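# Taking a Desktop Apart and Keeping Track of the Pieces

Project report, January 20, 2022

When our group picked this project, I thought the hard part would be getting things out of the computer. I had never opened a desktop before, and I was a bit scared of bending something! Seraina Berchtold, who had at least swapped a hard drive for her uncle, suggested we lay the tower on its side on the slotted aluminum table and spend the first session just learning what everything was called.

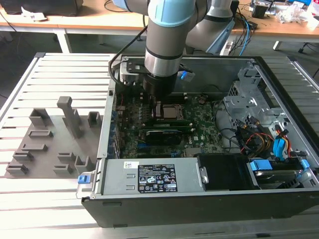
We learned a lot that way. The power supply is the big gray box, the drive cage is all perforated metal and bent tabs, and the blue plastic clips hold the hard drive in its bay (I had guessed they were decoration). Henryk drew a map of the board in pencil, and we all added to it.

The next question was where the small parts should go. Loose memory on a table is asking for trouble, so we settled on a flat gray plastic plate with sockets and holders of different shapes. A green strip of circuit board sits nicely across it between two low clamps.

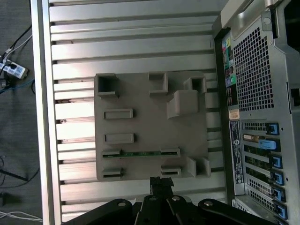 *Corina Zwahlen*

I wrote this section and the next one, so please blame me for any mistakes in the part names. We spent 4 sessions on the project, and the memory took up more of them than I would like to admit. The slots run side by side in long black rows, and a module has to go in straight, with its notch facing the right way.
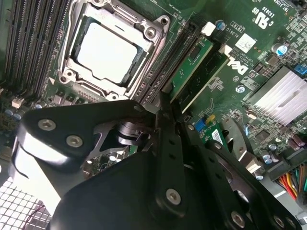

My advice to next year's group is to read the tiny white printing on the board before touching anything, and to keep a notebook open the whole time. In February we hope to write up the cables, which I have been putting off.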